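Rapport de projet - Les horaires d'ouverture affichés et les horaires réels
Nelly Grajales, Aug 22, 2024

1. Point de départ

Mon sujet initial portait sur la vie nocturne des petites villes. Il a été refusé pour cause de « périmètre flou », alors je me suis rabattue sur les vitrines, qui ont l'avantage d'avoir des bords. La question est simple : un commerce qui annonce neuf heures ouvre-t-il à neuf heures ?

2. Terrain et méthode

J'ai retenu 35 commerces du quartier Julden, visités entre février et la fin du semestre, soit 235 passages notés dans un tableur. À chaque passage, je relevais l'heure affichée sur la porte, l'heure affichée en ligne et l'heure à laquelle quelqu'un tournait effectivement la clé. Un commerce était considéré comme ouvert dès qu'on pouvait y acheter quelque chose, ce qui a donné lieu à un débat avec le gérant de Zou, pour qui la lumière allumée suffit.

3. Résultats

Les boulangeries sont ponctuelles, parfois en avance. Les magasins de vêtements le sont moins. La papeterie Okis affiche 4 horaires différents : un sur la porte, un sur le rideau, un en ligne et un sur le ticket de caisse. J'ai essayé les quatre. Aucun n'est tout à fait faux.

Le cas du cordonnier Heko mérite un paragraphe. Son panneau dit « je reviens » sans préciser quand, et du point de vue de l'exactitude c'est le meilleur de l'échantillon.
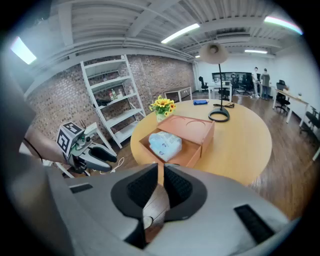 Restait à savoir si les clients s'en plaignent. Sur ce point les entretiens sont décevants : les habitués connaissent les vrais horaires par cœur et ne lisent plus la porte depuis des années. Seuls les gens de passage s'y fient, moi comprise.

4. Limites

Je n'ai presque rien relevé avant huit heures du matin - mon propre horaire affiché étant lui aussi optimiste. Les 2 commerces fermés définitivement en cours d'étude ont été retirés du calcul, bien que leur pancarte annonce toujours « ouvert le lundi ».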